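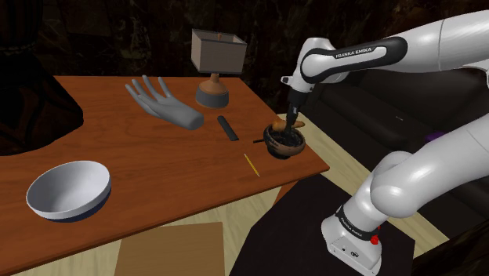 Cluttered living room table, simulated. Gripper at the brown bowl.

Gripper Bench: Frequently Asked Questions
Last updated Wednesday, May 27, 2026

This page collects what people write in to ask about our gripper comparison. We love getting these questions, so keep them coming! If yours is missing, the address is at the bottom.

What are you comparing?

Two grippers and two controllers, all on the same arm model, all in simulation. The grippers go by our own working names, Istus (narrow fingers) and Kinano (wide pads). The controllers are Brannigan, which plans a full path and then follows it, and Notadholm, which corrects itself many times a second from the camera view. That gives four pairings, and every pairing gets the same set of tasks.

Which arm do you use?

A simulated Franka Emika arm on a fixed pedestal next to the table. We picked it early on and have stuck with it. Plenty of people have asked for a second arm, and we would enjoy that too, but changing the arm and the gripper at the same time makes the results very hard to read.

Is any of this done on real hardware?

Not in the results on this page. Everything in the tables comes from rendered scenes. We started on a few real-world checks in April and they are slow going, so they'll get their own page once there is enough to say.

Why so much stuff on the table?

Clutter is where grippers start to differ! On a bare table with one block in the middle, all four pairings looked nearly the same and we learned very little in a week of runs. Put a table lamp, a remote control, a mannequin hand and a couple of bowls out there and suddenly the path the arm takes matters, the width of the wrist matters, and so does what the camera can see past the lampshade.

The thin things are my favorite part. A slender stick lying flat on wood is a lovely hard problem for any gripper, and we leave one or two in most layouts even when they aren't the target.

How many runs are there?

The current release has 2,972 runs. Of those, 2,942 are scored. The other 30 were thrown out when the physics went wrong at reset (objects sinking into the tabletop, mostly). They are still in the download, in a folder marked unscored, so you can look at them and disagree with us.

How many layouts?

There are 125 table layouts. A layout fixes where each object starts, which way it faces and where the light comes from. Both grippers and both controllers see every one of them.

What counts as a success?

It depends on the task. For a pick, the object has to be off its support and still held when the timer ends. For a place, it has to come to rest inside the target and the gripper has to be clear of it. For a press or a nudge, we check the final position against the goal. Knocking over the lamp is a fail in all of them, even if the target ends up exactly right. A few people think that's harsh. I think anyone who owns a lamp would agree with us.

Why do bowls come up in so many tasks?

Because a rim changes everything. A gripper going for something on an open table can come in from nearly any side. Once the object is in a bowl, or half in it and half over the edge, the fingers have to come down steeply, and there is a curved wall right where one of them wants to go. Small bowls near the edge of the table are harder still. The arm has less room to bend, and a push in the wrong direction can send the whole thing to the floor.

If you only have an afternoon to try the bench, start with the bowl layouts. You'll see more variety there than anywhere else.

So which gripper is better?

Fair question, and I wish I had a shorter answer. Istus does better in bowls and close to other objects, where its narrow fingers have room to work. Kinano does better with anything wide or smooth on the open table, like the remote, and it drops things less often while the arm is moving. If I had to pick one for a messy table I would pick Istus. For moving things a long way I'd take Kinano.

And which controller?

Notadholm is more fun to watch, I'll admit that right away. It wiggles into place and recovers from small bumps in a way that still makes me grin. Brannigan is steadier and faster when nothing has moved since it made its plan. The gap between them is small on open layouts and gets wide once the wrist blocks the camera's view of the target, and there Brannigan often comes out ahead because it already knows where it's going.

Where is the camera?

We use two views. One looks down at the table from the side, far enough back to include the arm's base, and the other is mounted on the wrist. Notadholm can use either one or both. Results with the side view alone are in their own table, since many of you only have one camera to work with.

Do dark objects cause trouble?

Yes, and more than we expected. Dark items on dark backgrounds lose their edges, and the shadowy layouts are there on purpose. A brighter version of each layout is included so you can see how much of a failure comes from the light and how much from the grasp. Please report both numbers if you publish anything — the dark score by itself can make a good gripper look bad.

Can I test my own gripper?

Please do! You need a model of it with collision shapes, a mounting offset for the wrist and an open and close command. The template folder has a blank one to copy. Keep the collision shapes simple at first. A very detailed finger mesh slows the runs down a lot, and in our tests it rarely changed the score.

Suction cups will load, but the scoring for them is rough and I wouldn't trust it yet.

My gripper shakes when it touches the table. What's wrong?

Usually the closing force is too high for the time step. Halve the time step and try again. If it still shakes, look for finger shapes that overlap when the gripper is fully closed. That one cost me two days.

Why don't my scores match yours?

Check the seed first, then the version of the layouts. We moved several objects in April after finding that a few started in contact with each other, and older scores can't be compared with the new ones. If both of those match and you're still off by a lot, send us the log.

Can I add a layout?

Yes. Send the layout file and a line or two on what makes it hard. We run it with all four pairings before it goes in. Layouts that every pairing passes, or that every pairing fails, go on a waiting list for now.

Who runs this?

I do most of the writing and the scoring. My name is Booker Castellanos. Log files, layouts, complaints about the lamp rule and general questions can all go to the contact form linked in the footer. I read everything, though replies can take a week when a new set of runs is going.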